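Running a Charity Preview Night at an Auto Show
Handout for Session 4, Nonprofit Events and Fundraising
5 min read
Print this page | E-mail this page
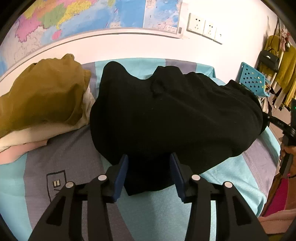 Last time we talked about walkathons, which are cheap to put on and hard to make money from. Tonight we go to the other end of the scale, the black-tie preview party held before a car show opens to the public. I worked on the Lundmont show for several years, first parking cars and later doing the books for the preview, so most of my stories come from there. Please stop me if I wander off into parking. I can talk about parking for a very long time.

1. Who pays for what

Start with this question every time. At Lundmont the dealers' group paid for the hall, the food and the band, and guests bought tickets at $245 each. Every dollar of the ticket went into the charity pot. That's a lovely thing to print on an invitation, but you can only print it if it's true down to the last napkin! We had one year when the coat check was run by an outside firm and nobody had put it in the dealers' budget. The bill came in February and there was a very long phone call over who owed it.

So write down the full list of costs before you write the invitation. Mine always has these on it:

- hall rental for the extra evening (the show itself is a separate contract)
- food, drinks, servers, glassware
- music and sound
- insurance for the night, including liquor
- card processing fees on ticket sales
- coat check, valet, shuttle
- cleaning before the public opening the next morning

Card fees are the one people miss. If the charity is supposed to get all of the ticket money, somebody has to cover what the card company takes, and you want that in writing.

2. What the guest is buying

A guest pays $245 and gets dinner, drinks and a first look at the new cars. Part of that price is a gift and part of it is a good night out. In your tax reading you met the term "fair market value." The guest can generally deduct only the part of the ticket above the value of what they received, and it doesn't matter that a sponsor paid for the shrimp. I see students trip on this every year. The food was free to the charity, yes, but the guest still ate it.

At Lundmont we set the value of the evening at $87 and printed that number on the receipt. Work out the gift portion yourselves before next class (it's one subtraction, you'll live). Then think about how we might have come up with the 87, and whether you'd be happy defending it.

3. Choosing the charities

There are two common ways to do it. The first is a fixed list, where the dealers pick the groups and the money is split evenly. The second lets each guest choose a charity when buying the ticket. Prenau does it the second way, with 5 groups on the order form, and it works well for sales because each group pushes tickets to its own supporters. The trouble comes afterward. The big hospital foundation with a huge mailing list does very well, and the little reading program gets a check that barely covers its stamps.

I like a mix — some of the pot split evenly, the rest following the guests' choices. It's more work for whoever does the books (I did the books, so I'm allowed to complain) but the small groups come back the next year, and you want them back.

4. The cars

You'd think this part takes care of itself. It doesn't. Car makers send their own display crews, and those crews are used to finishing just before the public doors open. A preview party moves their deadline up by most of a day. Put the party date in the exhibitor contract, on the first page, and remind them again when they book their floor space.

Settle these points early too:

- which cars are locked and which may be sat in
- drinks on the carpet, yes or no
- who deals with a scratch, and who gets called
- battery and fuel rules from the fire marshal

We said no red wine near the Willero stand after one unhappy evening with a cream leather seat. Guests grumbled for ten minutes and then drank white.

For next time

Read the Henriques case in your packet. It's a smaller show in a smaller hall, and the dealers there covered only half the costs. Write one page on how you would word the invitation so that a guest knows where the ticket money goes. Plain words, please. If your aunt would have to read a sentence twice, fix the sentence.

Bring the cost list from part 1 as well, with your own additions. We'll fill in numbers together — bring a calculator or a phone.

Contact | Copyright: course use only | Back to top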